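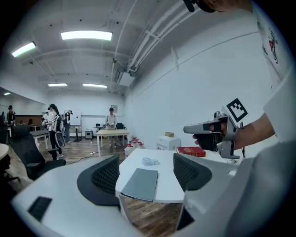

Jutnessについて

Jutnessは、議会と裁判所に出された請願、申立て、異議申出などの公開文書を集め、整理し、検索できる形で提供している会社です。公職者の任免に関する手続きの記録を主に扱っています。本社はBrestportにあります。

公職者の罷免や懲戒を求める手続きは、憲法、法律、規則のそれぞれに根拠があり、申立ての宛先も、審査する機関も、公開される書類の範囲も制度ごとに異なります。報道では申立てがあった時点の記事が多く、その後に受理されたのか、却下されたのか、取り下げられたのかを後から調べるには手間がかかります。当社は一件ごとに受付から終結までの書類をつなげ、同じ画面で順に読めるようにしています。

個別の申立てについて、当社が賛成または反対の立場をとることはありません。法律相談、書面の作成代行、代理業務も行っていません。

事業内容

記録検索サービス「Ismail」
請願・申立ての文書を、提出先、根拠条文、対象となる職、結果の区分で検索できるサービスです。収録件数は2,254件です。書誌情報と手続きの経過は無料でご覧いただけます。全文検索、条文ごとの一覧表示、更新通知のご利用には登録が必要です。個人の登録料は年額3,000円で、途中解約の場合も月割りの返金はありません。図書館と学校には別の料金表がありますので、お問い合わせください。

受託調査
法律事務所、報道機関、研究機関からのご依頼で、特定の条文や手続きに関する過去の記録を調べ、一覧にして納品します。お引き受けできるのは公開文書の範囲内です。非公開の審理や、当事者の私生活に関する調査はお受けしていません。見積りは無料です。調査を始めた後に範囲が変わる場合は、改めて見積書をお出しします。

文書の電子化
議会事務局や公文書館が保管する紙の記録を読み取り、文字データと目録を作成します。手書きの文書は担当者が目で読んで入力します。判読できない文字は推測で補わず、判読不能の記号を付けて納品しています。原本を当社でお預かりする期間は最大30日です。これを超える分量の場合は分割して作業します。

講座
請願制度と公文書の読み方についての講座を開いています。受付印と文書番号の見方、収受簿と議事録の照らし合わせ方、条文の改正前後で番号がずれている場合の調べ方などを扱います。毎年9月に年間の日程を公開し、同時に申込みを受け付けます。講師派遣は平日のみです。

沿革

当社の前身は、Brestportで速記と反訳を請け負っていたHilteckの資料部門です。議会の本会議と公聴会の記録を作成するなかで、発言に出てくる請願書や答弁資料の原文を確認する仕事が増え、専任の部署が置かれました。当初は社内用のカード目録で管理しており、校閲の担当者が発言中の文書名を確かめるときに使うものでした。

その後、目録を見せてほしいという依頼が社外から来るようになり、閲覧席を設けて公開しました。資料部門はこの時期に反訳業務から離れ、Jutnessとして独立しました。カード目録のデータをもとに作ったのがIsmailの最初の版です。当時は文書名と日付でしか検索できず、根拠条文からの検索は次の版で加わりました。

Hilteckとは現在も取引がありますが、資本関係はありません。速記、反訳、録音の文字起こしは同社が引き続き行っています。当社にお問い合わせをいただいた場合は、同社の窓口をご案内しています。

カード目録の現物は本社で保管しています。初期のカードには、後の調査で日付や宛先の誤りが見つかったものがあります。カードそのものには手を加えず、Ismailの側で訂正し、訂正履歴を表示しています。

編集の方針

収録するのは、提出先の機関が公開した文書、または提出者が自ら公表した文書です。提出者が公表した文書については、提出先での受付が確認できるまで「受付未確認」と表示します。確認できた時点で表示を切り替え、確認の根拠となった文書を添えます。

申立書に書かれている内容は、提出者の主張です。要旨を作るときは「〜として罷免を求めている」のように主張であることがわかる書き方に統一し、事実として確定したかのような表現は使いません。却下や棄却の決定が出ている場合は、要旨のすぐ下に決定の日付と理由の要点を置きます。決定に理由が付されていないときは、その旨を書きます。

結果の区分は、受理、不受理、却下、棄却、認容、取下げ、終了、係属中の八つです。機関によっては「処理済」のような独自の用語を使うことがあります。その場合は元の用語を残したうえで、どの区分に当てはめたかを注記します。判断がつかないものは「終了」に入れず、区分なしとして収録しています。

条文は、申立て当時に施行されていたものを基準に掲載しています。改正があった場合は現行の条文へのリンクを付けますが、差し替えはしません。外国の制度に関する文書は、原文と日本語の要旨を並べて掲載しています。要旨は当社が作成したもので、公式の翻訳ではありません。引用される際は原文をご確認ください。

氏名の扱いは、公職にある方と、それ以外の方とで分けています。公職にある方の氏名は、職務に関する手続きの範囲で掲載します。提出者が私人の場合は、本人が公表を続けている場合を除いて氏名を伏せ、住所、連絡先、署名の画像は掲載しません。

訂正と削除の申出

掲載内容に誤りがあるときは、文書番号と該当箇所を書いてお知らせください。当社で原本または公開元の文書と照合し、誤りが確認できたものを訂正します。訂正した箇所には日付と内容を記録し、旧い記述も履歴から読めるようにしています。

削除の申出は、書面で受け付けています。申出ができるのは、文書に氏名または本人とわかる情報が載っている方と、その代理人です。代理人の場合は委任状を添えてください。公開元の機関が文書を非公開に切り替えたときは、当社でも本文の表示を止め、書誌情報を残します。

申出への回答は書面でお送りします。電話では受付の状況のみお答えしており、掲載の可否についての判断はお伝えしていません。

収入と独立性

当社の収入は、Ismailの登録料、受託調査、電子化業務、講座の受講料です。政党、政治団体、公職の候補者からの寄付と広告はお断りしています。議会事務局など公的機関から電子化業務を受託することがあり、その契約先はIsmailの案内ページに掲載しています。受託先の機関に関する文書も、ほかの機関と同じ基準で収録します。

社員は、在職中に公職の候補者となること、および収録対象となる申立ての提出者となることができません。入社前に提出した申立てがある場合は、その文書の要旨作成と区分の判断に加わらない決まりです。

事業所と閲覧席

事業所は2か所です。Brestportの本社では調査と編集を、同じ市内の作業所では紙文書の受入れと読取りを行っています。作業所では来客の対応をしていませんので、文書の搬入は事前に日時を打ち合わせてください。

本社の閲覧席は予約制で、登録の有無にかかわらず利用できます。Ismailの全文検索のほか、電子化が済んでいない製本資料を閲覧できます。製本資料の貸出しはありません。複写は著作権法の範囲内で、窓口で申請書に記入していただきます。閲覧席での飲食はご遠慮ください。かばんは入口のロッカーに入れていただきます。

開室は月曜から金曜の午前10時から午後4時までで、正午から午後1時までは複写の受付を休みます。祝日と年末年始は閉室します。

会社概要

商号 Jutness
所在地 Brestport
事業内容 公開文書の収集および検索サービスの提供、受託調査、文書の電子化、講座の開催
主なサービス Ismail
主な取引先 法律事務所、報道機関、大学、図書館、議会事務局、Hilteck

お問い合わせ

サービスの利用、調査の見積り、講座の申込みは、お問い合わせフォームからご連絡ください。調査のご相談には、対象とする機関、期間、わかっていれば根拠条文をお書き添えください。取材のお申込みは、媒体名と掲載予定をあわせてお知らせください。

最終更新 2023年1月8日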